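Utholm plimsoll

The Utholm plimsoll is a canvas shoe with a vulcanized rubber sole, first made in 1878 in the harbor town of Utholm and still sold, with a few changes its admirers regret, by the Ansari company. It is usually described as a running shoe, a deck shoe or a gym shoe, depending on which decade's catalog one consults. Its suitability for any of these has been disputed for most of its history.

Origins

The shoe began as a by-product. The Rukomwood Rubber Works made hose, gaskets and a line of hot water bottles, and found itself each spring with more sheet rubber than it could use. In April 1878 the works began gluing the surplus to canvas uppers bought from a sailmaker who was also overstocked. The first pairs came in one width and were not divided into left and right. Early advertising promised that the wearer would "soon become accustomed."

Sales were modest until a local harriers' club adopted the shoe for its annual hill race. The club had no great opinion of the plimsoll, but it was cheaper than leather and could be rinsed under a pump. Within a few seasons most of the field wore it, and the works began printing pictures of runners on the box. The runners in these pictures are shown from the waist up.

Construction

The classic pattern has a two-piece upper in plain-weave cotton canvas, joined at the heel by a narrow strip of the same cloth. Five pairs of eyelets were standard until the company moved to six, a change that produced a surprising amount of correspondence. The outsole is a single slab of rubber with a shallow herringbone tread, wrapped at the edge by a foxing band and cured in an oven with the upper already attached.

There is very little between the foot and the ground. A cotton sock liner sits on a thin layer of cork, which compresses during the first week and stays that way. A size 8 shoe weighs roughly 200 grams, and later brochures made much of this figure when lightness came into fashion. Earlier ones did not mention weight at all, presumably on the theory that customers could pick the shoe up.

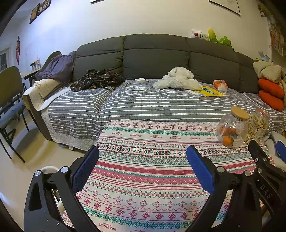

Tablecloth with folk-style patterned bands and the word "HANDMADE".

The canvas is dyed before cutting. White, navy and a brown known in the trade as "Utholm tan" have been offered almost without interruption. A green was introduced once and is now sought by collectors, who are fortunate in having little competition.

The Ratora sole

The largest technical change came with the Ratora sole, a foam midsole named after the village where the compound was first molded. It raised the heel, softened the landing and was sold as a complete answer to the complaint that the shoe offered no cushioning. Runners who had made the complaint mostly bought other brands by then. Those who had not made it wanted the old sole back.

Ansari, which had acquired the Rukomwood works along with its molds and debts, kept both versions in production. The cushioned model was called the Utholm Ratora and the flat one the Utholm Original, although the original had by that point been altered in the toe cap, the eyelets and the glue. A trail version with deeper lugs followed. It gripped mud well and kept most of it.

Use in competition

The plimsoll's racing career was effectively over once lighter synthetic shoes became common, but the Utholm hill race still keeps a separate class for runners in flat canvas shoes. The rules require a rubber sole of even thickness and forbid inserts "of a springing nature." In 2000 the class drew 80 starters, its largest field. The winning time was slower than the race record by a margin the organizers did not publish.

Revival

Interest returned with the fashion for minimal footwear, when several features long listed as faults, among them the thin sole, the flat heel and the general sense of contact with gravel, were reclassified as benefits. Ansari raised the price and reprinted the old box. The company's care leaflet continues to advise cold water, mild soap and drying away from direct heat, and warns that machine washing may loosen the foxing band. Owners widely ignore this, and the band widely loosens.

See also

Deck shoe
Foxing (footwear)
Hill running
Vulcanization

This page was last edited on Oct 2, 2022.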